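Tendulow Help Desk
Ticket: Wall thermostat reads high, heat shuts off early
Opened by: Janka Murín
Assigned to: Ingvild Hedlund
Status: Open, waiting on part

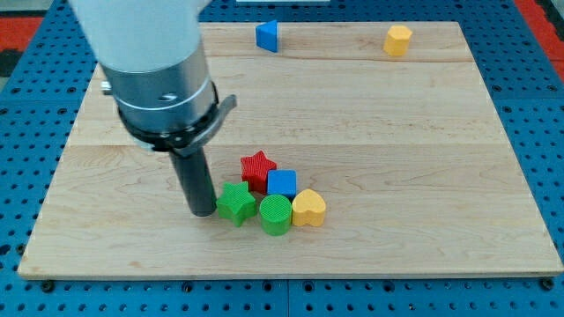 The thermostat in the second-floor workroom says the room is at its set temperature when it plainly is not. It has been doing this since November and I have already been told twice that the unit is "within tolerance." I don't believe it. I spend most of the day at my desk, sitting still, and by mid-morning my fingers are stiff. The display on the wall says 70. A cheap glass thermometer set down next to my work says 64. A six-degree gap isn't tolerance in any manual I've read, and the one for this Zurgate unit claims plus or minus one.

What I've tried so far:

Changed the batteries. No difference.
Raised the set point to 75. The heat runs longer, the room gets bearable, then the hallway gets too hot and someone turns it back down.
Held the reset button for ten seconds as the quick guide says. It wiped the weekly schedule and fixed nothing.

Please don't close this one with the link to the quick guide. I have the quick guide.

Reply from Ingvild Hedlund

Thanks, Janka. I took over this queue in January and I can see the two earlier tickets. Both were closed after a remote check, and a remote check only shows what the thermostat thinks the temperature is, so I'm not surprised it agreed with itself.

Before I order anything I'd like three readings. Put your glass thermometer on the wall right beside the thermostat, leave it there half an hour, and write down both numbers. Do that once first thing, once around lunch, and once after the heat has been off for a while. Please keep it out of direct sun. Also, which wall is the unit on, and is there anything behind it?

Reply from Janka Murín

First thing: glass 63, display 66.
Lunch: glass 65, display 71.
After an hour with the heat off: glass 64, display 66.

So it's wrong all the time but it's worse when the heat is running. I'd have thought a bad sensor would be off by the same amount whatever the boiler was doing. It's on the inside wall, left of the door. Behind it is the closet with the pipes. I mentioned the closet in the first ticket and got told it "should not affect operation."

Reply from Ingvild Hedlund

It should not, if the hole behind the plate was sealed. Can you pull the thermostat off its base (it unclips from the bottom, the base stays on the wall) and hold your hand over the opening where the wires come through? Do it while the heat is on.

Reply from Janka Murín

Warm air, and plenty of it. The opening is big enough to put my thumb in and the wires fill maybe a quarter of it. There's no putty or foam or anything else in there.

I would like to know how this passed the install check. The sheet taped inside the closet door is signed off by Sjöberg and has a tick next to "wall penetration sealed."

Reply from Ingvild Hedlund

I can't answer for the sheet. I've sent them a copy of your note and asked.

For now, pack the opening with the putty I'm sending up. Push it in around the wires, don't pull on them, and leave the base screws alone. Then clip the thermostat back on, give it two hours, and repeat the readings. I also want to rule out the offset setting. On this model it's under the installer menu, item 7. It should be zero. If it's anything else, write down what it says before you change it.

Reply from Janka Murín

Putty is in. Item 7 was set to +2. I wrote it down and then set it to zero.

Readings after two hours, heat on: glass 67, display 69.
Heat off for an hour: glass 66, display 67.

Better. I'll admit I expected nothing. But it's still two degrees out with the heat on, and I changed two things at once — your instructions — so I can't say which of them did the work.

Reply from Ingvild Hedlund

Fair point about changing both. Going by your earlier numbers with the heat off, the offset accounts for most of that gap, and the draft for most of the rest. I wouldn't put it more strongly than that.

The leftover two degrees could be the wall itself warming up from the closet side. Truviletti makes an insulated backing plate that fits this base and I've ordered one. If the reading is still high with the plate on, I'll move the sensor to another wall and stop fiddling with this one.

Reply from Janka Murín

What does the plate do that the putty doesn't?

Reply from Ingvild Hedlund

The putty stops air coming through the hole. The plate keeps the back of the unit off the warm plaster. Whether that's worth two degrees I don't know. It costs less than running a new wire.

Reply from Janka Murín

All right. Please leave the ticket open until the plate is on and I've had a full week of readings. The last two were closed on me the same afternoon.

Status note, 3 February 2023: Plate on order. Offset confirmed at zero. No answer yet from the installer about the sheet. Do not close without requester's readings. I.H.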